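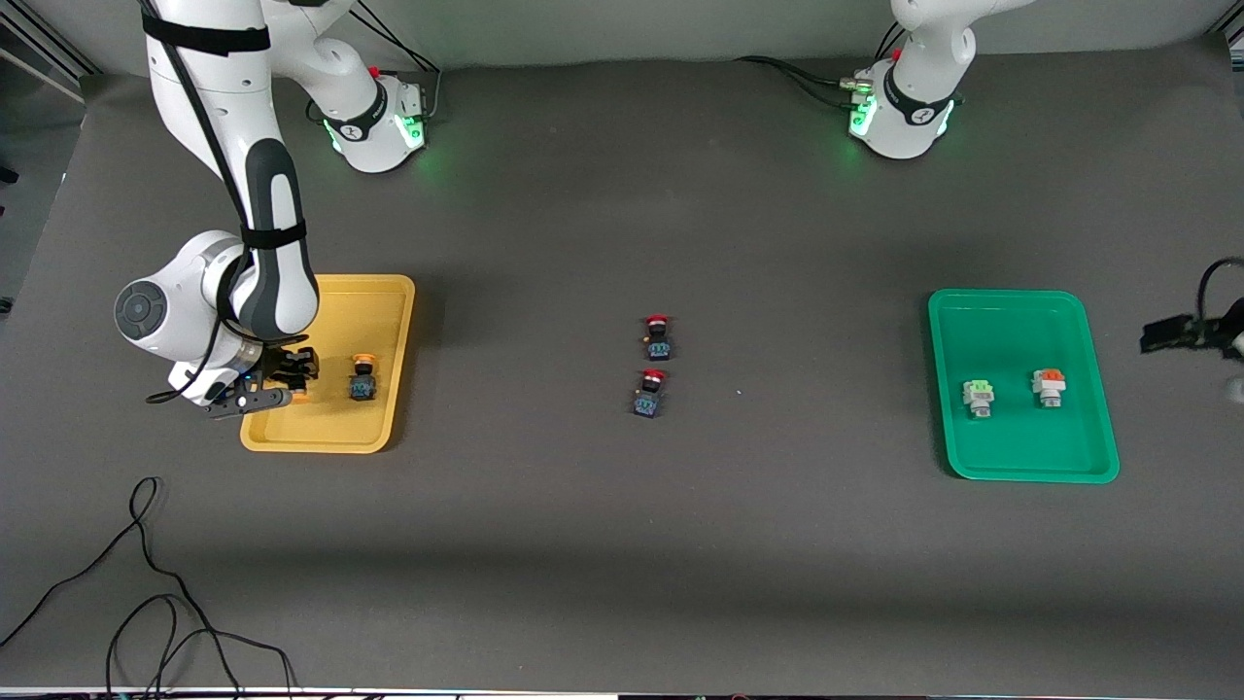

Report on the Spring Visit to the Pomine Component Sorting Room, Marden

In March, a party from the Solís Technical Education Exchange visited the Pomine component depot at Marden. The visit was arranged by Anahera Rutherford on behalf of the Exchange and hosted by Warrick Bright, who manages the sorting room. The purpose was to see how small electrical parts are received, sorted and prepared for issue to training workshops, and to consider which of these methods could be used in the Exchange's own parts stores.

The party arrived at 9:30 a.m. and was shown first to the receiving area. Mr. Bright explained that Pomine holds 1,103 separate part numbers, of which 805 are in regular use. Push-button switches are among the most frequently requested, as nearly every introductory wiring course calls for them. They reach the depot in mixed lots, many of them returned from workshops at the end of a term, and must be separated before they can go back on the shelf.

The sorting room was the main subject of the morning. The tables have flat, dark gray tops, and the switches are set out on them beside shallow plastic trays. Members of the party remarked on how easily the parts could be seen. Most of the switches have dark navy bodies, which are hard to tell apart at a glance, but the red and orange caps stand out well against both the table and the trays. Fumiko Morikawa noted that her own store still uses deep metal bins, in which the smallest parts settle to the bottom and are often overlooked.

Pomine uses yellow and green trays for this work. A yellow tray is placed at the left of the table and a green tray at the right, with the unsorted switches between them. The same arrangement is kept from one shift to the next. The trays have raised rims and rounded corners, and Mr. Bright said that the rounded corners had made them easier to wipe clean than the square-cornered type used previously. Trays are washed each Friday afternoon and checked for cracks before they are returned to use.

There was some discussion of labeling. Ashraful Gamage asked whether cap color alone was a safe basis for sorting, given that caps can be exchanged between switches in a classroom. Mr. Bright agreed that it was not sufficient for final issue. Color is used for the first sort only. The markings on the body are then compared with the stock card, and any switch with worn or unreadable markings is set aside for testing at the bench.

The party went on to the issue counter, where completed orders are packed. A standard workshop kit contains 80 parts and is packed in a divided carton supplied by Movley. Lautaro Cisternas was given the opportunity to pack a kit under supervision and found that the printed insert, which shows the place of each part, was clear enough to follow without instruction. The depot sent out more than 1,000 kits in the last school year. Returned kits are opened at a separate counter, so that used parts do not mix with new stock – a point on which Mr. Bright was firm.

Over lunch the party discussed costs and storage space with the depot staff. It was recognized that the Exchange's stores are much smaller and could not set apart a full room for sorting. Ms. Rutherford suggested that a single table with two trays might be tried at the Solís store during the summer break, with cap color used for the first sort and a written check to follow. Mr. Gamage will prepare a draft stock card based on the one in use at Marden.

The Exchange thanks Mr. Bright and his colleagues for their time and for the sample stock cards they provided. Members who wish to see the cards may ask for them at the Exchange office. A return visit by Pomine staff has been proposed for the fall term, and details will be sent to members when they have been agreed.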